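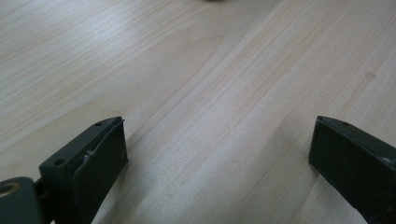
Un plateau de bois clair, au fil à peine marqué.

Elle m'avait prévenue au téléphone que la maison se trouvait « au bout du bout », passé le hameau de Pramar, et qu'il ne fallait surtout pas écouter le GPS. Je l'ai écouté quand même, et c'est avec une bonne demi-heure de retard que je me suis garée devant la grange, un peu honteuse, pendant qu'elle me faisait de grands signes depuis le potager. Le café était déjà passé. Il y avait aussi un gâteau aux noix, dont j'ai repris deux fois, et la conversation a duré jusqu'au soir.

Elle préfère qu'on ne donne pas son nom. Dans la vallée, tout le monde la connaît de toute façon, et ailleurs, dit-elle en riant, « ça ne dira rien à personne ». Elle fait du pain au levain depuis plus de vingt ans, d'abord pour sa famille, puis pour le marché de Dremus, et maintenant pour une tournée de villages qu'elle assure deux fois par semaine avec sa camionnette. Ce printemps, quand les marchés ont fermé, la tournée est devenue son seul débouché, et elle en parle encore avec un mélange de fatigue et de tendresse.

« Je déposais les pains sur les murets, sur les rebords de fenêtre, dans une brouette une fois ! Les gens me parlaient de loin, par-dessus la haie, et je crois qu'on ne s'était jamais autant parlé. Il y avait des dames que je servais depuis dix ans et dont je ne savais rien du tout. Là, elles me racontaient leurs petits-enfants, leurs rhumatismes, la guerre d'Algérie de leur mari. Moi j'avais mes pains qui refroidissaient et je restais. »

Rien ne la destinait au fournil. Elle a travaillé longtemps au service des expéditions de Holovko, une entreprise de matériel d'irrigation où elle remplissait des bordereaux, et elle n'en garde pas un mauvais souvenir, loin de là. Les collègues étaient gentils, la cantine était bonne. Seulement, un hiver, une voisine lui a donné un pot de levain enveloppé dans un torchon, avec pour toute consigne de le nourrir tous les jours et de ne pas lui faire peur.

« Je n'ai jamais compris ce qu'elle voulait dire par là, lui faire peur. Je crois qu'elle parlait des courants d'air. En tout cas le premier pain, on aurait pu caler une armoire avec. Le deuxième aussi. Mon mari les mangeait trempés dans la soupe et il me disait que c'était très bien, que ça tenait au corps. Au bout de 3 mois j'ai eu une miche qui avait levé de travers, toute bossue d'un côté, mais légère, et avec une odeur… J'ai pleuré dans ma cuisine comme une idiote. »

Je lui demande ce qui avait changé. Elle réfléchit, se ressert un fond de café, le boit froid sans avoir l'air de s'en apercevoir.

« L'eau, je crois. J'en mettais trop peu, j'avais peur que ça colle. Tous les débutants ont peur que ça colle, alors ils rajoutent de la farine, et encore de la farine, et la pâte devient triste. Il faut accepter d'avoir les mains dégoûtantes pendant un quart d'heure. Après ça se décolle tout seul, la pâte se tient, on la sent se tendre sous la paume. Aujourd'hui je suis à 70 % d'eau avec ma farine de blé, un peu plus pour le seigle, mais je ne regarde plus vraiment, sauf quand je change de sac. »

La farine vient d'un petit moulin à meules installé de l'autre côté du col. Elle y va elle-même, parce qu'elle aime la route et aussi, avoue-t-elle, parce qu'elle aime bavarder avec le meunier. D'une récolte à l'autre, tout est à refaire. L'an dernier le blé buvait énormément, cette année il ne veut rien savoir, et il lui a fallu deux bonnes semaines de pains plats avant de retrouver ses marques. Elle note tout dans des cahiers d'écolier : la température du fournil, le vent, l'heure à laquelle elle a rafraîchi le levain, l'humeur générale. J'ai pu en feuilleter un, de l'automne dernier. À une page de novembre, il y a seulement écrit « brouillard, pâte molle, moi aussi ».

On est ensuite passées au fournil, qui occupe l'ancienne étable. Le four est en briques, chauffé au bois, et il a été monté en un été avec l'aide de deux cousins et d'une quantité de bière qu'elle préfère taire. Il lui faut une bonne flambée la veille au soir, puis une autre vers trois heures du matin. Elle enfourne quand la voûte a blanchi. Elle dit « blanchi » parce que la suie disparaît à la chaleur, et elle m'a expliqué la chose avec une telle gourmandise que j'ai eu envie de revenir en pleine nuit pour voir ça.

Les jours de grosse tournée, elle sort à peu près 100 pains. Pas davantage, et elle y tient. On lui a proposé de fournir les paniers de Pillport, qui livre en ville des produits de la région, et elle a dit oui, puis non.

« J'ai fait un essai. Ils étaient très corrects, je n'ai rien à leur reprocher. Mais il fallait que les pains se ressemblent tous, et le même poids au gramme près, et les prévenir la veille si j'en avais moins. Moi, la veille, je ne sais pas ce que j'aurai ! Et puis je ne voyais plus les gens. Je chargeais des cagettes dans un camion et je rentrais. Je me suis dit, ma vieille, tu as quitté les bordereaux pour retrouver des bordereaux. »

Elle anime aussi des stages, par petits groupes, et c'est peut-être de cela qu'elle parle le mieux. Les stagiaires arrivent avec des balances de précision et des tableaux imprimés, et elle ne s'en moque pas du tout, elle trouve ça touchant. Elle leur demande simplement de ranger leurs téléphones le temps du pétrissage et de fermer les yeux au moins une fois, les mains dans la pâte. Il y en a toujours un que ça gêne, et c'est souvent le même qui écrit ensuite, des mois plus tard, pour envoyer la photo de sa première belle croûte.

Avant de partir, je lui demande un conseil pour les lecteurs qui se sont mis au levain pendant le confinement et que leur pot regarde désormais d'un œil noir au fond du réfrigérateur. Elle éclate de rire.

« Ah mais il n'est pas mort ! Même tout gris, avec son jus sur le dessus. Vous jetez le jus, vous prenez une cuillère de ce qu'il y a au fond, vous la mettez dans un pot propre avec de la farine et de l'eau tiède, et vous recommencez le lendemain, et le surlendemain. S'il y a de la moisissure rose ou orange, là oui, poubelle, et on va voir la voisine. Il y a toujours une voisine. »

Je suis repartie avec une miche encore tiède sur le siège passager et un petit pot fermé par un élastique, qu'elle m'a fait promettre de nourrir dès le soir même. La prochaine session de stages commence à la rentrée, et les inscriptions se font au marché de Dremus, directement auprès d'elle.

Propos recueillis le 17/07/2020.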